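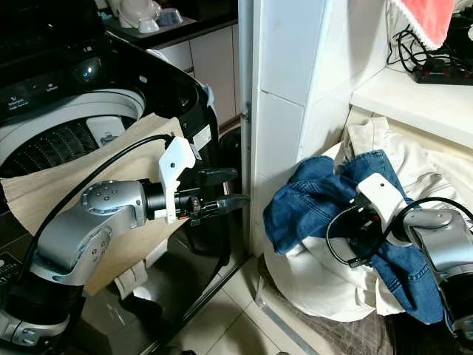

From: Baltasar Domínguez
To: tidora-homearms list
Date: 2 July 2024
Subject: Re: Two-arm budget, second station

Hi all,

Great questions from Narnis over the weekend! Let me take the budget one first. Quoting the part I mean:

> We have the go-ahead for one two-arm setup and maybe a second later.
> Do you price the laundry station as one item or split it up? Our
> purchasing people want a single line and I'm not sure I can give
> them one.

Split it up, please, even if purchasing grumbles. We tried the single line in April and spent two weeks taking it apart again when the grippers had to be reordered. What I use now is one sheet for the arms and mounts, one for everything past the wrist, and one for the room. The room sheet is the one I've come to love. A top loader, a power strip, shelf space, cloths to work with, floor tile you can roll a base over without it catching... none of it is expensive and all of it takes somebody's afternoon.

On grippers, I'd buy spares from day one. We budget 16 sets of fingers for the year per station. Denim is the reason. Jeans are thick at the waistband and seams, they're heavy, and one leg always seems to want to go somewhere else. I'm having a wonderful time with them, but they are not gentle on finger pads, and I would much sooner have a drawer full than wait on a delivery from Shek. Put $1,026 down for fingers and pads together and you'll be close to what we have in our own sheet.

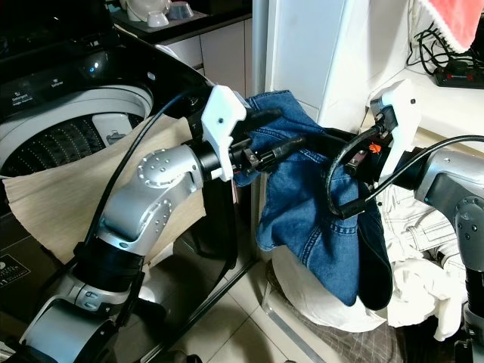

Tratstead wrote back on this that they would hold off on the spares and put the money into a second washer, front-loading this time, so the station isn't tuned to one door height. Their worry is that a year of top-loader work buys you a very good top-loader robot, and then the next apartment has the other kind.

I think that's fair, and I'd love to see somebody do it! My only hesitation is floor space. Our laundry corner is tight as it is, with a gap beside the machine that the left arm gets close to more often than I'd like, and a second washer would mean moving the shelf. If you have the room, go for it, and please post your layout.

Cables, while I'm at it. Ours run along the outside of the arms with a loop left at the wrist, and I'd order them longer than the vendor's drawing says. We ordered 46 clips and should have ordered 200. (They're cheap. Just get the big bag.)
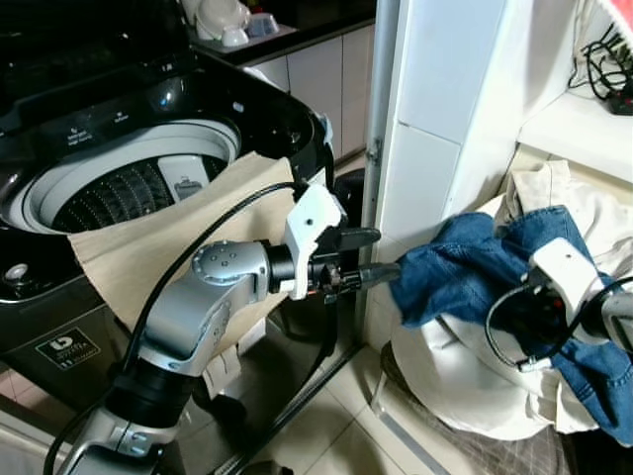
Same goes for the clothes themselves, which people tend to leave off the sheet completely. Write them in. You want a mix: jeans, white things, a towel or two, something large and flat like a canvas cloth, and duplicates of whatever you use most, so that one batch can be out of service while you keep going. Thrift stores are fine for this. Keep the receipts, Narnis, your purchasing people will ask.

Still open on our side: whether to lease or buy the arms for station two. Tidora has a lease quote I haven't read properly yet. If anyone has leased for a full year and is willing to share what the return terms looked like, I'd be very glad to hear from you, on or off list.

I'll send the blank sheets to whoever wants them.

Baltasar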